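Witine Community Seed Library
Minutes, November meeting

Opened at 6:30 p.m. Eyerusalem Negash chairing. Minutes of the last meeting read and agreed with one fix (the bean grown by the Kárason family is a pole bean, sorry!).

1. Season report
What a year! We lent out 328 packets and got seed back from 56 borrowers, our best return ever. The Wilitz squash did so well that we have jars of it to spare.
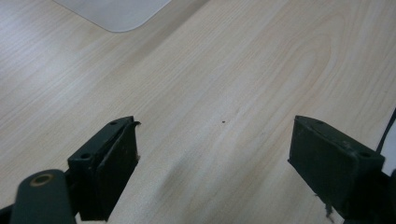
Page 2

2. Germination tests
Lettuce and kale sprouted well. The older onion seed did poorly and will be composted. Eyerusalem would love to see the peppers tested again on a heat mat before we give up on them - agreed.

3. Spring swap
Skekness growers are coming over again, and they're bringing their purple peas! We will print 200 flyers. Doors at 10 a.m., with the kids' planting corner open all morning. 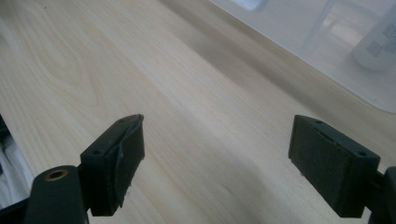
Light wood tabletop

4. Money
Balance is $158 after envelopes and labels. Agreed to hold off on a second label order until January.

5. Growing guides
The tomato sheet is finished and reads beautifully. Still needed are sheets for beets, carrots and

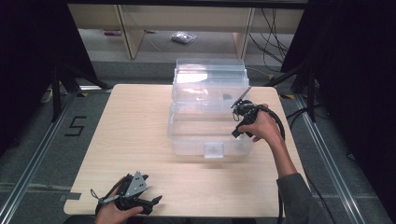 anything else that takes two years to set seed, as new members keep asking about those. Drafts to Eyerusalem before the next meeting, please - short ones are fine.

6. Any other business
Soup recipe from the harvest supper to go in the newsletter.

Closed 7:50 p.m.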